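Pritchard Room: Water Table and Wet Play Checklist, With Comments

Completed by: Maya Issa
Time of walk-through: 8:40 a.m., before the room opened
Previous checklist: June

Each line is marked OK, FIX or QUERY. Comments are mine. I was asked to keep them short and have mostly failed.

1. FLOOR AND ACCESS

1.1 Floor dry on arrival: OK
Dry at 8:40. I would like to see it again at closing time, when people have been carrying water across it all afternoon. A dry floor before anybody has filled a tray tells me very little.

1.2 Non-slip mat in front of the sink: FIX
There is a mat. The corner nearest the door curls up, and I caught my shoe on it twice. The June sheet says "mat replaced." If this is the replacement, I would ask for the money back.

1.3 Clear path from sink to tables: OK
Clear today. The folding chairs stacked by the radiator need to stay where they are.

1.4 Wet floor sign available: QUERY
Available, yes, in the hall closet behind the vacuum. Does anyone go and get it? The sign should hang on the hook by the sink. There is a hook by the sink.

2. TRAYS

2.1 Trays sit level on the table: OK
Tested by pressing down on each corner. No rocking.

2.2 Fill depth kept shallow: OK, with a comment
The rule sheet on the wall says "shallow" and leaves it there. Everyone I asked had a different idea of what that means. Paint a line on the inside of each tray and the argument is over. As it stands, I am passing this on what I saw in one tray and nothing more.

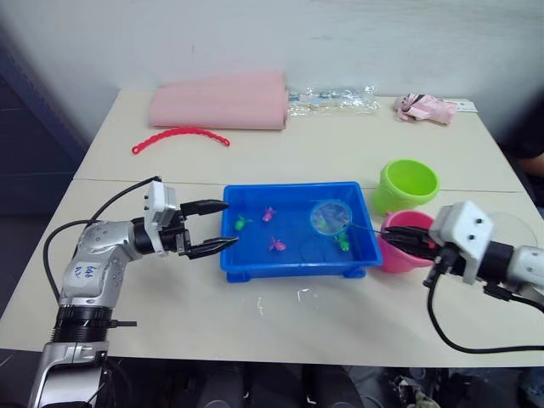
Item 2.2. Blue tray with a shallow layer of water, round net resting at the right side.

2.3 Rims and corners free of cracks and sharp edges: OK
Run a bare finger along the rim. Looking from across the room does not count, and I suspect that is how this line has been ticked in the past. The spare tray under the sink has a rough spot on one short side. Sand it or throw it out.

2.4 Trays emptied after every session: QUERY
The log says yes for every session going back to spring, all in the same pen and what looks like the same sitting. I don't accept a log filled in that way. Sign it when the tray goes down the drain, or leave the box blank.

2.5 Trays emptied at the sink: FIX
I am told people tip them into a bucket and carry the bucket. The bucket has a cracked handle. Use the small jug to bail out most of the water first, then carry the tray.

3. NETS, SCOOPS AND SMALL TOOLS

3.1 Net handles straight, no exposed wire ends: OK
Check where the handle meets the hoop. That is the part that goes first, and it can scratch.

3.2 Mesh whole: FIX
One net in the drawer has a hole I could put my thumb through. It had been put back in the drawer in that condition by someone who must have noticed.

3.3 Nets rinsed and hung to dry: FIX
They were in a heap in the drawer and the bottom ones smelled. Hang them. The Fodetti rail over the sink was bought for this and currently holds a dish towel and somebody's lanyard.

3.4 Long handles kept inside the table area: QUERY
A handle that sticks out over the table edge will get caught on a sleeve and flip whatever is in the net. The rule sheet says nothing about it. Add a sentence.

3.5 Small floating pieces too large to swallow: QUERY
The Zasusetti set is sold as suitable for all ages. I have read that phrase on plenty of boxes and it does not settle anything. Put each piece through the choke tester. The tester was missing from its box, so this line stays open.

4. ELECTRICITY NEAR WATER

4.1 Wall outlets by the sink have working test buttons: OK
Pressed both. Both tripped and both reset.

4.2 Cables on and around the wet table: FIX
No cable should lie on a tabletop where there is a filled tray, and none should run along the front edge where people lean. Route them behind and below. I have heard "it's only low voltage" and would like to see that in writing from whoever is saying it.

4.3 Power strips off the floor: OK
Two strips, both mounted. The Derkiteck one has a cover that does not quite close. Passed, grudgingly.

5. TABLES AND SURFACES

5.1 Tops wiped and dry between sessions: OK
Wiped, at least. There was a faint tide mark on the table by the window.

5.2 Legs locked: FIX
One leg lock on the window table slides open if you bump it with a knee. I bumped it with a knee. A filled tray is heavier than people expect, and this table should be out of use until the lock is replaced.

6. PAPERWORK AND SUPPLIES

6.1 Towels within reach: OK
A stack of 12, clean.

6.2 First aid kit in date: FIX
The antiseptic wipes expired. The bandages are fine.

6.3 Budget for repairs: QUERY
I was quoted $349 for a new mat, a tray and a leg lock together. That seems high for what it is. Get a second price before anyone signs.

Lines marked FIX need a date and initials next to them before I come back. "Done" with no initials will be read as not done.

M. Issa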